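Filed under: How Things Work > Pictures and Light > Ages 8 to 11

Where Do Old Photographs Come From?

If you have a grandparent, or a great-aunt, or a very old neighbor who likes company, ask them if they have a shoebox of photographs. Nearly everybody that age has one. Mine belonged to my grandmother in Clendon, and it lived on the top shelf of her hall closet behind the good tablecloth, and on rainy afternoons she would bring it down and let me go through it as long as I had washed my hands first.

What puzzled me when I was small was that everyone in the oldest ones was gray. Gray dresses, gray dogs, gray birthday cakes. I asked my grandmother if the world had been gray when she was a girl, and she laughed so hard she had to put down her tea. The world had all its colors then, of course. It was the film that couldn't keep them.

So let's talk about film, and about what happened to it after somebody pressed the button on the camera.

Film is a long strip of see-through plastic with a very thin coating on one side. Mixed into that coating are tiny crystals that have silver in them - the same silver you find in a spoon or a ring, only joined up with other things so that it doesn't look like silver at all. These crystals have a special trick. When light touches them, they change a little. You can't see the change yet, even with a good magnifying glass, but it's there, waiting.

When you take a picture of your friend on a sunny day, lots of light bounces off her white shirt and into the camera, and only a little light bounces off her black shoes. The part of the film that gets the light from the shirt changes a lot. The part that gets the light from the shoes hardly changes at all.

Next the film goes into a bath, and I don't mean the kind with bubbles. It's a liquid called developer, and it turns all the crystals that were touched by light into dark specks of real silver. After that comes a second liquid, called fixer, which washes away the crystals that didn't get used. If you skipped the fixer, the film would go on darkening every time you looked at it in the light, and before long you'd have no picture left.

Now, think about that white shirt for a moment. It sent the most light, so it made the most dark specks. That means on the film the white shirt comes out black! And the black shoes come out clear. Everything is backward, and we call this a negative. If you ever find one in a shoebox, hold it up to a window by its edges and see if you can work out who it is. It's a lot harder than you'd think, even with your own family.

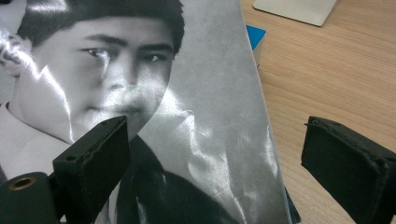

To turn the picture the right way around again, you have to do the whole thing a second time, with paper. The paper has silver crystals on it too. You shine a light through the negative and onto the paper, and wherever the negative is dark, the light is blocked and the paper stays white. Wherever the negative is clear, the light rushes through and the paper goes dark. Backward and then backward again makes forward, just like turning your sweater inside out two times.

People do this in a room called a darkroom, and the lamp they use is usually a dim red or orange one, as most black-and-white paper hardly notices that color of light. My friend Paweena Kongkaew taught me how in February, in the basement of the Whiteley library, and I can tell you that I ruined 4 sheets of paper before I made one worth keeping. The best part is when the blank sheet slides into the tray of developer. You rock the tray very gently, and for a little while nothing happens, and then a bit of gray comes up, and then an eyebrow, and then there's a whole person looking out of the water at you. I squeaked the first time. Paweena says most people do.

You may have noticed that some prints are shiny and some are dull. Shiny ones are called glossy and dull ones are called matte. Glossy prints make the blacks look very deep, but they show every fingerprint, and now I understand why my grandmother was so strict about the hand washing.

Color film came along later on, and it works with layers, one on top of another, each one catching a different part of the light. That's a longer story and I'll save it for another day.

Words to remember: developer, fixer, negative, darkroom, glossy, matte.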